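How do pearls grow?

Most gems come out of rock, but pearls are different. They're made by living animals – and it all starts with something tiny getting in where it shouldn't!

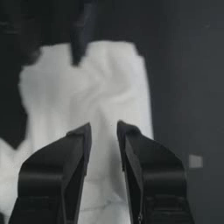

GEMS AND JEWELS

Pearls grow inside oysters and mussels. When a little creature or a bit of broken shell gets stuck inside, the oyster covers it with a smooth, shiny stuff called nacre (say NAY-ker). It's the same stuff that lines the inside of its shell. Layer goes on top of layer, and after a few years there's a pearl!

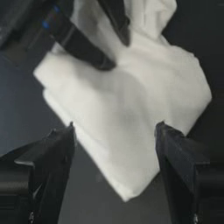

Are all pearls round?

No way! Perfectly round ones are rare. Some look like teardrops or buttons, and the really lumpy ones are called baroque pearls. They can be white, pink, gold, green or nearly black.

At the Wokiretti pearl farm, farmers pop a small bead inside each oyster to get things going. Last March they opened 100 oysters and found 89 pearls, but only 10 were properly round.
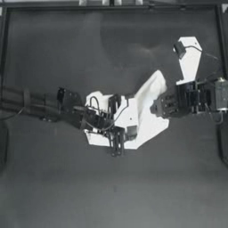 Sriwong wants to know whether opening the shell hurts the oyster. Good question! Scientists aren't sure what oysters feel, as they don't have a brain like ours. Some oysters are put back in the water to grow another pearl.

Pearls are quite soft for a gem, so they scratch easily. Perfume and hairspray can make them dull too. Put your pearls on last, after everything else – and when you take them off, give them a gentle wipe with a soft cloth.

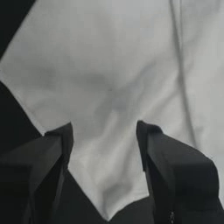

Gem Explorers: looking after pearls

Try it! Look inside an empty mussel shell and tip it towards the light. Which colours can you spot?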